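Haltlow Kerbside Sorting Records
README, release 6

Household waste and recycling records from the Haltlow kerbside trial, one row per bin lift. The file is meant for people working on collection routes, contamination rates or council reporting. Packaging and food scraps make up most of what the records cover. 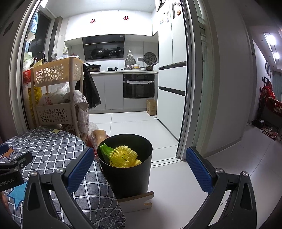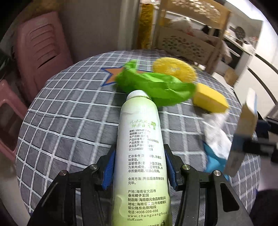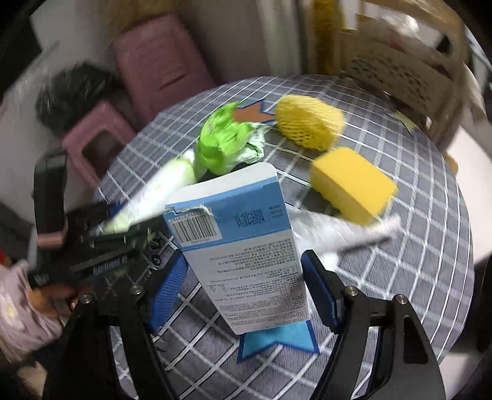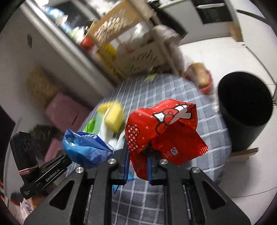
Contents

lifts.csv holds 3569 rows. streets.csv lists the 72 streets in the trial area and the depot each one reports to (Dindau or Jirkwood). codes.txt explains the short codes used in the stream and fault columns.

Columns in lifts.csv

lift_id: unique, never reused
street_id: matches streets.csv
week: week of the trial, starting at 1
stream: R (recycling), G (garden and food organics), L (landfill)
mass_kg: net mass from the truck scale, to the nearest half kilogram
contam_pct: share of the load judged to be in the wrong stream, 0 to 100
fault: blank if none

How it was collected

Mass comes straight from the scale on the truck. Contamination was judged by eye at the depot by one sorter per shift, using the Butkienė score sheet. The sheet asks for a percentage by volume, so contam_pct can't be multiplied by mass_kg to get kilograms of contamination. Please don't do this, even as an estimate.

Soft plastics count as contamination in the recycling stream at both depots. Cartons with a plastic lining were accepted at Jirkwood and rejected at Dindau until week 6, when Dindau changed over. Comparisons between the depots should start after that week or leave out stream R.

Known problems

The Dindau scale drifted during the first fortnight. Those rows carry fault code S and have not been corrected.

Public holiday lifts were moved to the next working day but kept their original week number.

Some units share a bin bay. They are recorded as a single lift under the street of the main entrance, so a few short streets look much heavier than their neighbours.

Blank contam_pct means not assessed. It does not mean zero.

Privacy

House numbers were removed before release. Streets with very few dwellings were merged with the nearest larger street, and streets.csv flags them in the merged column.

Changes in this release

Duplicate lift_id values removed from the Jirkwood rows. Code W (wet load) added to codes.txt. Column names are now lower case throughout.

Contacts

Chidubem Nwosu: data and corrections
Žydrūnas Eglītis: depot procedures and the score sheet

Last updated Saturday, March 26, 2022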